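Kohlhase Dry-Film Lubricant DF 14
Aerosol and brush-on grades for pivots, hinges and small linkages 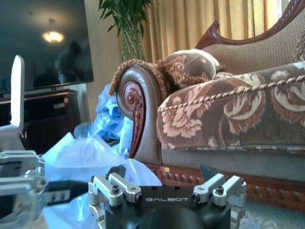

Aluminium linkage arms with dark hex bolts at the pivot points.

DF 14 is a dry lubricant for light metal joints that cannot be kept greased. It goes on as a thin liquid, the carrier evaporates, and a dull grey film stays behind. The film does not run or drip, and it picks up far less dust than oil.

Where to use it
Door closers, drawer runners, window stays, folding legs, camera tripods, bicycle brake levers, sewing machine linkages. Suitable for aluminium, plain steel, stainless steel and brass. It may be used on nylon bushes. Do not use it on clear acrylic or polystyrene, as the carrier will craze the surface. It is not meant for wheel bearings, chains or gearboxes that run in an oil bath.

Preparation
Old grease must come off first. DF 14 will not bond over silicone spray, and this is the usual cause of early flaking. Wipe the joint with Gemus surface cleaner or any residue-free degreaser and let it dry. Where the pivot bolt can be taken out, take it out and coat the shank. Keep the film off threads that carry thread-locking compound.

Application
Shake the can until the ball moves freely. Spray one light pass, work the joint through its full travel, then spray a second. Leave for 90 minutes before putting the part under load. The brush-on grade is thicker and one coat is enough. Heavy coats dry soft and should be wiped back while still wet.

Technical data
Colour when dry: grey, matt
Drying time before load: 90 minutes at room temperature
Coats: two (aerosol), one (brush-on)
Carrier: fast-drying solvent, flammable
Shelf life: two years unopened

Storage and safety
Keep the can upright and out of direct sun. Use with a window open. The film marks pale cloth, so wear gloves when handling freshly coated parts. Full safety sheets are packed with trade cartons and can be sent on request.

Ordering
The aerosol is sold singly or by the carton. The brush-on grade comes in a tin with the brush fixed in the lid. The older Nuvance label is the same product and may still be supplied until stocks run out – the fill and the directions are unchanged.

Orders are sent from our Tukby store. Trade accounts and technical questions: Waltraud Hollmann, product desk.

Page revised 10/05/2024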